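4.2 Wear on shared tables

Our coding scheme for tabletop wear was built for coffee rings and knife marks, and it has had a humbling year. Of the 204 surfaces logged in the Junedell survey, few offered anything so obliging. Most had smudges: faint, wide and apparently authored by no particular event. Raters trained on the Skerkar wear scale disagreed about these with real energy, and in March we merged "smudge" and "stain" to keep the peace.

Large brown tops gave the most trouble, as darker smudges and lighter worn patches tend to share the same middle (Figure 4). We score the two separately. A tipped cup counts as use, whatever it may do to the finish.
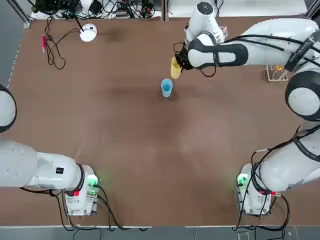
Figure 4. Reddish-brown tabletop with smudges and lighter worn patches; yellow plastic cup held tilted, opening down.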